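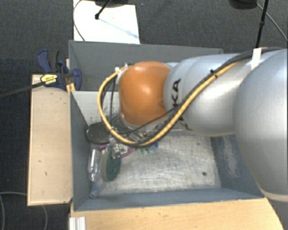
Small stuff gets its own bin at Prangate

Stodham news | Posted 4.40pm | Waste and recycling

The loose bits are being sorted seperately at Prangate from this month. Bottles, lids, tubes, discs, all the odds and ends that come out of kitchen drawers and bathroom shelves. They used to go in with everything else at the Stodham depot and most of it ended up at the bottom of a skip.

Now it goes into grey metal bins first. A clear plastic bottle was lying along one side when we looked, a disc with a dark green face standing nearly on its edge next to it, and a little see-through tube sort of thing with a blue patch down in the corner. Also something black and oval with a shiny rim. No idea on that one.

Site manager Sibusiso Dlamini said the mix is always like that. "People think recycling is cans and newspapers. Then you tip a bag out and it's lids. Lids and bottles and the thing off the back of something else."

The change covers the Stodham rounds and the two villages on the Skisov road, nearly 4000 households in all. Bags are free. Pick-up is alongside the normal green box, same morning, no need to book. First lot of bags went out on doorsteps last week and if yours hasn't come the depot office has more, bring a council letter or a bill with the address on.

What goes in

Empty plastic bottles, rinsed, any size up to two litres. Lids and caps, on or off, doesn't matter. Small tubes and pots. Discs, old CDs and the like. Plastic trays if they fit flat. Pen barrels, combs, coat hooks, toothbrush holders.

What doesn't

Batteries. Glass. Anything with food still in it, and that includes yoghurt pots with a spoonful left. Nappies (yes, there have been some). Medicines go back to the chemist. Vapes are to be handed in at the office window and not put in any bag at all, Dlamini was very firm on this, there was a small fire in the old shed in December and it took the roof felt off one end.

The trial round in the spring took in 860 kilos from the Prangate side alone. Of that 347 kilos was bottles, the rest everything else. Dlamini said the bottles were the easy part. "Clear ones are worth having. Coloured ones less so. It's the things made of two materials stuck together that hold us up, you've got a plastic front and some other back and you can't do anything till they're apart."

Rinsing does matter, he said, but not to hotel standard. A swill with the washing up water is fine. Leave labels on.

Crushing bottles, we asked, as readers keep writing in about it. Leave them as they are please. A flattened bottle tends to get taken for film and goes off with the wrong load. Older leaflets said squash them, ignore the older leaflets.

The Echevarría yard at the bottom of the hill takes the sorted plastic once a fortnight. Its lorries will use the back gate so the queue for the tip shoudn't get any worse, although residents on Mill Rise have heard that one before. Two have written to us already about the reversing beepers. The depot says nothing will move before 7.30am.

Cost to the household is nothing this year. The bags and the extra round come out of the existing waste budget, with 360 pounds left over from the spring trial that has gone on new signs for the gate. Next year hasn't been settled. We asked and were told it hasn't been settled.

Flats

Anyone in the Station Road flats or above the shops, you don't get a doorstep bag. There's a lidded bin going in by each bike store. Same rules as above. Some of the lids on the new bins are stiff, push the front edge down first and then lift.

Lost things

Bound to happen so we asked. If something goes in by mistake ring the office the same day and say which street. Items that plainly weren't meant to be thrown out are kept on a shelf in the office for a month. At the moment that means a set of keys with a bottle opener on, a single hearing aid and a child's tin of marbles. Describe them properly when you ring, they will ask.

Office hours 8am to 4pm, closed for lunch at 12.30. Round dates are on the back of the bag. The ones printed for Skisov road are a day out, a corrected sheet is being sent.

Correction: an earlier version of this story said pens weren't accepted. Pen barrels are, refills aren't.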